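Santoso Sheet-Metal Picking Bin: Review After One Term

Our club at Hollmont runs a bin-picking project alongside its competition team, and the Santoso bin has been the work surface for it since March. Huguette Hoarau's group uses it in the afternoon session and Yakubu Ekpo's group takes the evening one at 6. This review covers the bin only. The arm, the fingers and the software are a separate matter.

Build

Gray sheet metal, open top, sloping walls, flat floor. The rim is stiff enough to take a bar clamp without bending. We had a Celik plastic tote before this, and it flexed whenever the fingers touched a wall, which ruined the force readings. The Santoso does not flex.

The finish is less impressive. The floor scuffs easily and the far wall picks up dark streaks. Students on the vision side complained that bright scratches were being segmented as objects. A depth threshold of 3 mm fixed most of that.

In use

The slopes do what they should. Round items roll back to the floor and stay within reach. Corners are harder. A blocky part that settles against two walls leaves little room for a finger, and our success rate on corner picks was 54 percent, against a much better figure in the open. Students should plan a nudge move before the grasp – we lost two sessions learning this.

Small parts are fine as long as they are wider than the holes in the floor. Tape over the holes if you work with beads or screws.

Mounting is left to the buyer. The kit has no feet and no brackets, and the manual from Jivanitz, the distributor, skips the subject. We clamp ours at one side.
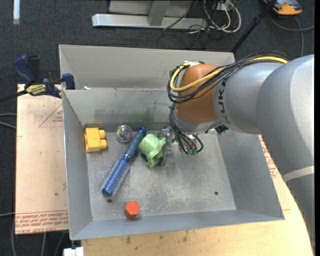 Verdict

Recommended for clubs with a fixed arm and a permanent bench. For a shared table, look for something lighter.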